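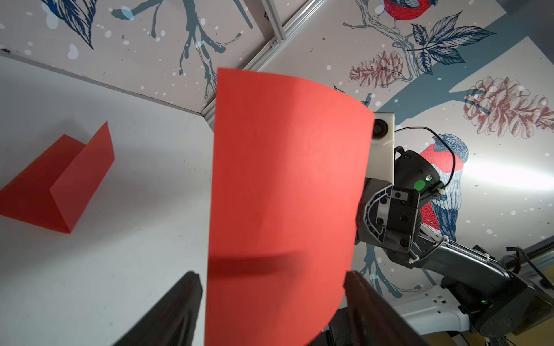

A tarde dos cartões em casa da Graciela

Em agosto de 2024 a Graciela Zapata decidiu que este ano os convites da feira de Wunholm seriam dobrados à mão, porque a gráfica pedia 95 euros e ela tem princípios. O vermelho também foi ideia dela: ao perto são dois, um mais fundo e outro a puxar para o coral, conforme a luz apanha a folha. O cartão já dobrado em V, na mesa branca, ficou como modelo. O papel de parede, com flocos brancos e ramos azulados, é que parece ter chegado ao Natal antes de nós.

Encomendámos 40 folhas. A Mirjana tinha dito em abril que chegavam e sobravam, e continua a dizê-lo.

A dobra faz-se com a unha ou com uma régua -- o Darcy Cloutier defende a régua em todas as conversas, incluindo as que são sobre outra coisa.

Envelopes: comprados na Brikden, 11 euros o maço. São cinzentos. A Su-chen acha que ficam bem com o vermelho, e foi ela que os pagou.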